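Striped flat sheets, fade or no fade?

Molby Home & Laundry Board > Bedding > Buying and care

vida_s
Posted October 10, 2021
I need new sheets for the spare room and my wife wants stripes. The last striped set we had went gray after one winter. The white parts picked up color from the darker stripes and it never looked clean again. Is there a way to tell before buying whether a print will run? The store here only sells them sealed in plastic.

mareike.h
Wet a white rag, rub it on a dark stripe for a minute, and look at the rag. If you can't open the package, buy one pillowcase first and test that. I wash new sheets alone, cold, twice, before they go on a bed. Mine are eight years old and the white is still white.

Dirkach_Dad
Twice is overkill. Once with cold water and no softener is plenty. What ruins them is the dryer on high.

mareike.h
The dryer fades them. It doesn't make them bleed. He asked about bleeding.

Dirkach_Dad
He asked about fading in the title.

vida_s
I meant both. Sorry, bad title.

bozena_d
I have had multicolor stripes on the kids' beds for years and I would buy them again. Plain white shows everything. With stripes you can go a few days longer and no one can tell. I buy one set in December when the stores clear out bedding and put it away for the next year.
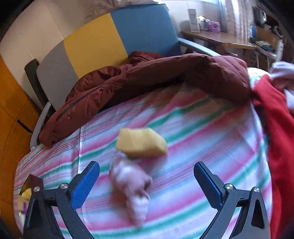

The diagonal stripes, with a crease down the left side

I don't iron any of them. If a crease bothers you, pull the sheet tight while it is a little damp and leave it.

Villads A
Nice colors. Is that a print or is it woven? I ask because the woven ones are the same on both sides and in my experience they hold up much better. Flip a corner over. If the back is pale, it is printed.

bozena_d
I'll look next time I change the bed.

mahfuz_m
I worked in a hotel laundry in Fivbridge from 2000 until it closed, so here is what we did. Colored linens were sorted by how new they were as well as by color. Anything new went through on its own. After that it went in with similar shades. We never overloaded, because the sheets have to move in the rinse or the loose dye settles right back on them. Home machines get stuffed full and then people blame the sheet.

Also, take the load out when it stops. A wet striped sheet folded against itself for three hours will mark even if it came through the wash fine.

vida_s
That last part might be us. We put a load on at night and empty it in the morning.

mahfuz_m
Then I would change that first and see. You can set a delay on most machines so it finishes when you get up.

Dirkach_Dad
What about vinegar in the rinse? My mother swore it set the dye.

mahfuz_m
It doesn't set modern dyes. It won't hurt once in a while, but some washer manuals tell you not to use it on account of the rubber seals.

mareike.h
Salt doesn't do it either. Color catcher sheets do help. They don't stop the bleeding, but they pick up a good part of what comes out.

Villads A
I disagree on the catcher sheets. I used up a box of 20 and 19 of them came out the same light gray no matter what was in the load. I think they mostly pick up dirt.

mareike.h
Light gray is what you want to see. Try one with new red towels and it comes out pink.

Villads A
Maybe. I'm not buying another box to find out.

vida_s
Thanks, all. I ordered one pillowcase from Nolte in a blue and white stripe. I'll do the rag test and two cold washes, and I'll run the machine in the daytime. If the rag stays clean I'll order the rest.

bozena_d
Check that they still have the sheet in stock before you wait too long. I got stuck with two pillowcases and no sheet once.

vida_s
They show a few left in queen. I'll call them tomorrow.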